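Plollthorpe Basketball Jersey Drive Opens for Spring Season 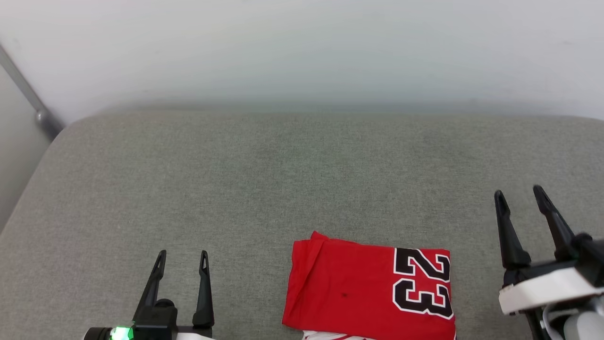
A folded red jersey with the number 23.

PLOLLTHORPE, May 8, 2019 - The Plollthorpe Youth Basketball League is collecting used jerseys and shorts for players who will join its summer teams. Clothing can be dropped off at the Shemweta Recreation Center through the end of the month.

The league took in 799 items during last year's drive. Most went to players in the 12 and 13 age groups, where demand was highest. Adult sizes were handed on to the evening league.

"We take any color and any number," said Paweena Intarasuk, who runs the drive. "A jersey doesn't have to match a team. We sort by size first, and the coaches work out the rest."

Donors are asked to wash each item and fold it with the number facing out. Small marks and light wear are fine. Jerseys with large tears or peeling numbers cannot be used for games, but the league will accept them for practice.

Items should be handed in flat, in a bag or box, with the size written on a slip of paper. Please do not pin or tape the slip to the fabric. Hangers are not needed.

Laundry service Drimex will wash anything that needs a second cleaning before it goes out. The company also handled the washing in April, when the league cleared out its own storage closet and found 100 jerseys that could be worn again.

"Some of those had been on the shelf for years," said Lertchai Ongart, equipment manager. "They were good shirts. They just needed to be sorted."

Families who need a jersey or shorts can ask at the center's front desk. There is no charge and no form to fill out. Sizes run from youth small to adult extra large, and exchanges are allowed until the first game. Shoes and balls are not part of this drive.

Contact: Miyuki Noguchi, Plollthorpe Youth Basketball League, at the Shemweta Recreation Center front desk.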